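Ticket 1736: Justero curtain app keeps forgetting my evening schedule
Opened by: Liesbeth De Bruijn
Product: Justero curtain track, Susell wall switch, Stestitz hub
Status: Open, waiting on customer

Original message

Hello! I hope I've picked the right category, there wasn't one for "it works until it doesn't" so I went with Scheduling.

I've got the Justero motorised track in the sitting room, paired with the Stestitz hub (the white one, not the newer one with the little screen) and a Susell switch by the door. It all went in back in April and for the first few weeks I was telling everybody to get one. Curtains open at eight in the morning, curtains close at nine in the evening, lovely. Then one night they simply stayed open. I opened the app, went into Schedules, and the evening entry was still there but greyed out, with the toggle off. I turned it back on and thought no more of it.

Two nights later, same again. And it's only ever the evening one! The morning schedule has never missed a day as far as I know (and I'd notice, because the sun comes straight in on the sofa where I have my coffee).

Things I've tried so far:
Turned the hub off at the wall, counted to thirty, turned it on again.
Deleted the evening schedule and made a new one.
Made the new one with a different name in case the old name was cursed.
Moved the hub from behind the telly to the bookshelf.
Updated the app on my phone.

After the bookshelf move it behaved for four nights in a row and I was all ready to be smug about it, and then off it went again.

The wall switch works every single time, by the way, so I don't think the motor is poorly. Press, whirr, closed.

Thanks in advance,
Liesbeth

Support reply 1

Hi Liesbeth, thank you for the detail. Please could you check three things for us: whether more than one phone or tablet is signed in to the account, which firmware the hub is showing under Settings, About, and whether Sunset Mode is on. When Sunset Mode is active it can take over from a fixed evening time. It would also help if you could send the log from Settings, Help, Export log the next time it goes wrong.

Liesbeth, update 1

Right, I've been through the list.

Signed-in devices: my phone, and an old tablet I'd completely forgotten about that lives in the kitchen drawer and comes out for recipes. I've charged it and had a look, and it's on a very old version of the app. Would that matter? I've left it signed in for now so I'm not changing everything at once (my brother-in-law, who does this sort of thing for a living, gave me a proper telling-off about that).

Firmware: it says "up to date" but I can't find a number anywhere. There's a serial number on the underside of the hub. Is that any use to you?

Sunset Mode: off on the phone. But on the tablet it's ON! I didn't even know it was a separate setting. I'd assumed it was one setting for the whole account.

I tried to export the log and the app told me it was "preparing" for so long that I made tea, drank the tea and came back to the same message. I'll have another go.

Support reply 2

That's very helpful, thank you. Older versions of the app do keep Sunset Mode on the device and send it to the hub each time the app is opened, which would switch off your fixed evening schedule. Please turn Sunset Mode off on the tablet, update the app there, and leave both devices signed in for a week. Could you also confirm that the end stops on the track are still set correctly.

Liesbeth, update 2

Saturday, June 19, 2021

Sunset Mode is off on the tablet. Updating it was a bit of a saga: it wouldn't update until I'd cleared some space, and it wouldn't let me clear any space until I'd agreed to new terms for something I've never used, but we got there in the end. Both devices now show the evening schedule as on, at nine o'clock, with the same name. I also managed the log! The trick was to leave the screen on while it prepared. If you let the phone lock it starts over from the beginning, and you might want to put a note about that on the help page.

I've had a read of the log, purely out of nosiness, and there's a line that says "schedule override, source: remote client" on every night it failed. The night it went wrong after the bookshelf move was the night I made the Chaudhary lentil thing from their website, with the recipe propped up on the tablet. I do think we may have our culprit, though why opening a recipe should wake up the curtain app is beyond me. Does it run in the background?

End stops: I redid them from the switch, holding it down until the light blinked, as the leaflet says. Left side is fine. The right one was stopping a touch short, so I set that again too.

They're unlined, a fairly plain weave, and I bought them ready-made so I'm afraid I haven't got a weight for you. The drag is on Medium at the moment.
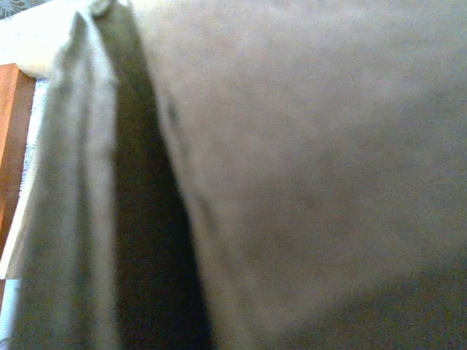
Attachment 1: curtain fabric, close up, with a fold on the left

Could somebody tell me whether Medium is right for unlined? The leaflet only talks about Light for voiles and Heavy for blackout, and mine are neither. I did try Light for one evening and the motor sounded happier, but it paused halfway across and had a think before carrying on, so I put it back.

Also, a separate question (tell me if it needs its own ticket): can the Susell switch be set to open the curtains only partway on a double press? My neighbour across the road has hers doing that and I'm rather jealous.

Support reply 3

Thank you, Liesbeth, log received. Medium is the right choice for unlined curtains in a plain weave, so please leave it there. The override line does match the tablet, and yes, the older app could refresh in the background. We'd like to keep the ticket open until the week is up. Partway opening is under Switch, Gestures, Double press, Custom position.

Liesbeth, update 3

Found Gestures, thank you! It's set to halfway and I've been pressing it far more often than I need to. Evening schedule has run properly two nights out of two so far, one of them a recipe night. I'll write again when the week's done.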